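Jelendale to Open Shared Kitchen in Former Erkton Street School

The Jelendale Town Council has approved a plan to convert the ground floor of the former Erkton Street School into a shared kitchen for small food businesses. The measure passed 5 to 2 and takes effect in February.

Under the plan, the building will offer eight work stations that may be rented by the hour. Tenants must hold a county food permit and carry their own insurance. Cold storage will be assigned by lease, with priority given to businesses registered in Jelendale.

The council received 33 letters during the comment period. Most supported the proposal, although several residents of Urio Lane raised concerns about early deliveries and parking. In response, the council amended the plan to bar truck traffic before 7 a.m. and to reserve the north lot for neighbors overnight.

"The town has lost small food makers to Pudumora for years because they could not find licensed space here," said Kwesi Nyarko, director of economic development. "This gives them a reason to stay."

Council member Andri Widmer, who voted against the measure, said he favored the project but questioned its budget. He asked that operating costs be reported to the council every quarter — a request that was adopted as part of the final text.

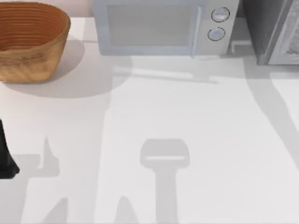

Applications for the first leases will be accepted at Town Hall and by mail. Applicants should include a copy of their permit, a short description of their products and the hours they expect to need. Hourly rates will be posted at Town Hall before the first leases are signed. Questions may be directed to the Office of Economic Development during regular business hours.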